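Larkance opens its simulation room to visitors

Larkance showed its pipe assembly project to the public on 2021-11-24, when it opened its training centre at Samau for the afternoon. Visitors watched a simulated robot arm handle green pipe parts on a computer-generated table, with the picture put up on a large screen at the front of the hall.

The project, called Plillier, began in January. Its aim is to work out how an arm should hold and place pipe fittings before any real parts are cut. Veronika Zaugg, who leads the work, gave the demonstration herself and ran it four times so that people arriving late could follow it from the start.

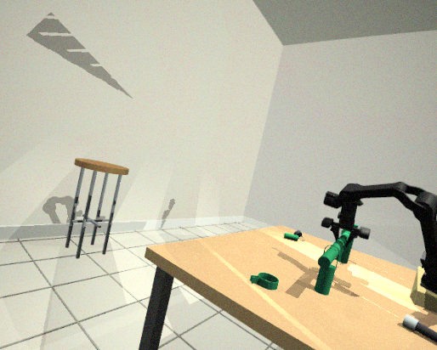 Does a simulation save any time compared with using a real arm? It depends on the task, Ms Zaugg told the hall, but her team can leave up to 1,000 trials running overnight and look through the results the next morning, with no parts to set out again between them.

The hall has 96 seats and all were taken for the first showing. Several people stood at the back, among them a group of apprentices from Ammann, the pipe-fitting firm that is paying for part of the work. Ammann has asked for a report on long runs of pipe, where a small error at one end can put the other end well out of line.

Ms Zaugg said the light in the simulated room is changed from one trial to the next. Shadows and bright patches can make it harder for software to judge where a part begins and ends, and she wanted it tested on poor lighting as well as good. The position of the loose items on the table is changed too. 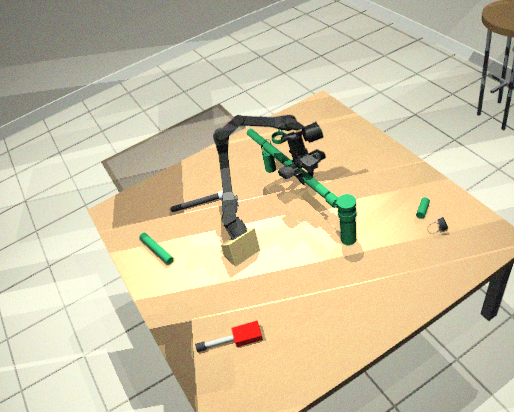

Questions from the floor were mostly about jobs and cost. One visitor asked if fitters would still be needed. Ms Zaugg said the work was meant for repeated assembly in a workshop, and that fitting pipes in an old building was a different matter which the project does not cover.

Another asked how the team decides that a trial has gone well. Each one is scored on where the part ends up and how long the arm takes. Trials with a low score are kept and looked at again. The set now being studied holds 878 of them.
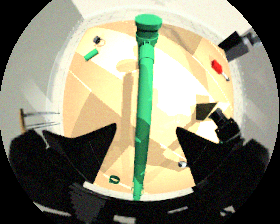
The team also switches between several views of the same table, some from the side and some from close to the gripper. Comparing them takes up much of the working week at present, and two more staff are being taken on to help.

A second open afternoon is planned for January, again at Samau. Entry will be free, but places must be booked through the Larkance front desk.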